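Section 4 — Fitting memory and processor (desktop towers)

Written for the Risoreck refurb bench. Changes to Daiane Lacerda please, not scribbled on the printout.

Before you start
Mains lead out. Hold the power button in for a few seconds. Wrist strap on, clipped to bare metal.

1. Lay the tower on its side, open side up. Side panel off, keep it close by.
2. Check the socket under a good light. Bent pins — stop, put the tower on the Pacheco shelf.
3. Lever up, bracket open. Hold the processor by its edges, match the notches and lower it straight down. No pushing.
4. Close the bracket, lever down. It will feel stiff, thats normal.
5. Thin smear of paste, then the cooler. Tighten the screws corner to corner, a bit at a time.
6. Open the latches at both ends of the memory slot. Line up the notch, press until they click.

CAUTION: never touch the socket pins. Not even to clean them.

NOTE: one stick only? Use the slot marked 1. Pairs must match.

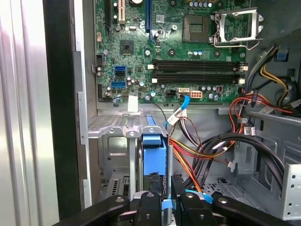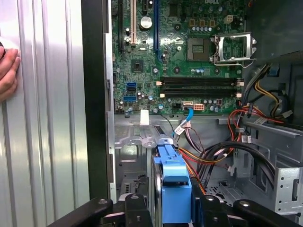
7. Cables next, before anything gets closed up. Push each one home with a thumb, tug gently, then move on. The blue SATA cable runs from the white port at the lower edge of the board down into the case — leave it plugged in while you work, and make sure its not pinched when the panel goes back on. Spare cables go in the Direo box. Write the memory size on the job sheet and pass it to Valdir for the frist power-on.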